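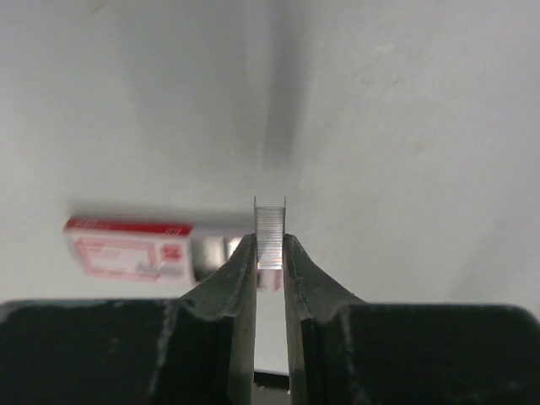

*Fig. 1. Dark matte surfaces with scuffs and worn patches.*

## Why do we keep scratched stuff?

So my project started with an argument over a frying pan. I wanted to toss it, my roommate acted like I'd suggested tossing the cat, and I ended up with a topic for my consumer habits class!

I made a short survey and put it up at Nisbet Hall and in the laundry room on Urnureck Street. I got 114 replies, which made me ridiculously happy (I was hoping for maybe half that). The main question was simple: do you still use something every week that looks worn out? 85 people said yes. Then I asked if they'd swap it for a brand-new one, free, and 62 of those 85 said no.

Free! And they still said no!

The reasons were all over the place. A lot of people wrote that they knew how the old thing worked and didn't want to learn a new one. Backpacks came up the most, then mugs, then phone cases. One person wrote a whole paragraph on a can opener.

My weak spot is that the survey never asked how old each item was, so I can't say if age matters or just the scratches. I also only asked students, and we're broke. I'd like to fix both in January and run it again over at the Zornov campus.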